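3. Equipment planning

3.1 Scope of the purchase

The planning exercise covered a single station for garment handling, to be bought, installed and kept in use for two budget years. The task was fixed before any supplier was approached: garments are taken from a basket and put on hangers on a rail. Three suppliers, Jikimmont, Oken and Gaveck, were asked to quote against the same written list of needs. The list named the reach, the payload at the wrist, the footprint of the table and the longest acceptable wait for spare parts. It did not name a make of arm or gripper.

Arms were priced as pairs. A single arm with a fixed clamp would have cost less, but a clamp has to be reset when the size of the garment changes, and the labour for this was charged to the station in our costing. Under that rule the single-arm option lost its price advantage within the first budget year. The rule is open to dispute, and a site that handles one size only should leave it out.

Figure 1 gives the layout on which the costing was based. Both arms are carried on one aluminium rail along the front of the table, with the basket and the drying stand within the enclosure.
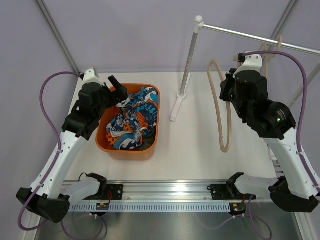
Figure 1. Two-arm station with basket and drying stand. The left gripper is over the fabric in the basket.

3.2 Cost headings

Costs were entered under six headings: arms and grippers, mounting and enclosure, cabling, control electronics, fixtures and consumables, and staff time. The first heading attracted most of the attention during tendering and needed the least correction afterwards. Quotes for arms were firm, were given in writing and held for the full tender period. Quotes for the remaining hardware were often missing or were folded into a line marked "sundries".

Cabling was the clearest case. In the first draft of the budget it was treated as part of the arms. It was moved to a heading of its own when the Oken quote listed replacement cables separately and the Gaveck quote did not list them at all. A cable that runs along the outside of a moving arm should be planned for as a wearing part. We allowed one full replacement set per year, together with the hours needed to fit it, and held the spare set on site.

Fixtures were bought from ordinary household stock. Baskets, hangers and the stand are cheap, but models are withdrawn from sale without notice, and a change in the shape of a basket may mean that reaching motions have to be taught again. An allowance of 600 was therefore set aside for buying duplicates at the outset. This sum, like all others in the section, is stated in euros without tax.

Staff time was split between setting up and daily attendance. Setting up was entered once, in the first year. Attendance was entered for both years at the same rate, with no reduction for growing experience, and this probably overstates the second year.

The station has to be planned for the whole range of garments expected. A plain dark item and a large printed cloth may be present in the same run, and one arm may be at the basket while the other holds a cloth clear of the table (Figure 2). Trial garments were accordingly given their own line under fixtures and consumables, with a yearly renewal.
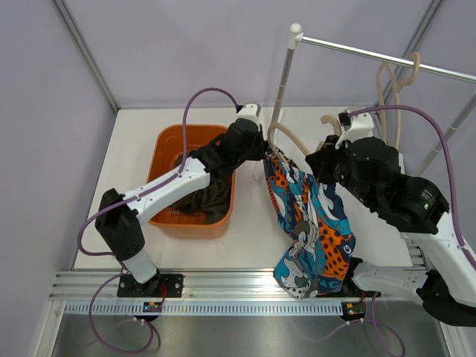 Figure 2. Left gripper pushing a dark garment into the basket; right gripper holding a patterned cloth by its top.

Seneviratne, commenting on a draft of this section, objected that a two-year period is too short for equipment of this kind and makes the arms look dearer than they are. Spread over a longer period, the comment went on, the yearly charge for the arms would fall below that for staff time, and the comparison between suppliers would then turn on service terms instead of purchase price.

The objection is accepted in part. The period was set by the funding and could not be changed in the main tables. A second calculation with a longer period was made for the Jikimmont and Oken quotes. Gaveck was left out of it, as its service terms were offered for the first year only. The order of the two remaining suppliers did not change, although the gap between them became smaller.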